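Looking Hard at Ordinary Things
Handout 3: Surfaces, edges and what we think we know
Evening course, Mallton Annexe. Notes by Iveta Kollár

Hello again, and thank you for bringing in such a good pile of stuff last time. I've still got somebody's tea strainer, so please claim it!

We finished on the question of how you write down a thing when you aren't sure what it is. Most of you wanted to name it first and look at it second. I do the same at home, all the time. I pick something out of the kitchen drawer, say "oh, that's the bit off the blender", and stop looking. Then it goes back in the drawer for another 7 years.

So the rule for this part of the course is that the name goes in last, in pencil. Before that you write the shape, the edges, the surface, and any marks. If you get to the end and still have no name, leave the line blank and move on to the next object.

A word on the worksheets. The old Grimdale sheets have a box at the top marked "Item", and everyone fills it in straight away. Fold the top of the sheet back before you start. The newer Milluswood ones have the box at the bottom, but there are only 30 left in the cupboard, so one each please.
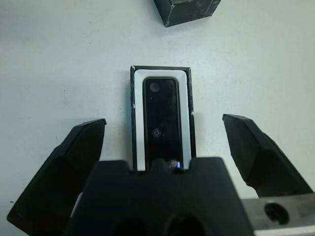
Edges first, as ever. People rush past them to get to the middle, and then they can't say where the object stops. Try working from the outside in: run your eye round the outline once, then step inwards and go round again. With the dark rectangle on the white tabletop you'd get a thin black outer frame, then a bright white border with smooth corners, and only then the glossy black panel. Three steps, and you haven't had to decide what it is yet. It looks rather like a phone, and it could just as well be a little tray with something dark set into it. Write both down if you like, with a question mark after each. I'd give full marks for that and fewer for a confident "phone".

Gloss is the next trouble. A shiny dark surface picks up whatever is near it, and half of what you want to write down may be reflection. Smudges count, by the way. Grey streaks on a black panel are part of its condition, so they go under "marks" along with chips and nicks. Don't wipe anything before you've written it up (I say this every term, and every term out comes a sleeve).

Small round features need a bit of care too. "Lens" and "button" are both guesses at what a thing does. "Small circle near the top, faint grey ring" is what you saw. Put the guess in the right-hand column and the circle in the left, and keep the columns apart.

For the practical, work in pairs, back to back. One of you describes, the other draws, and no naming out loud. Swap when the drawing's done, then compare it with the object and put a cross wherever the words let you down. Keep the drawing, even a dreadful one – we'll need them again for the March display.

Before next time: choose one object you use daily and fill in a sheet for it, name last. The Echeverría chapter is worth a read if you've got the course pack, but skip the section on lighting, as we'll do that together.

Spare pencils are in the tin by the door.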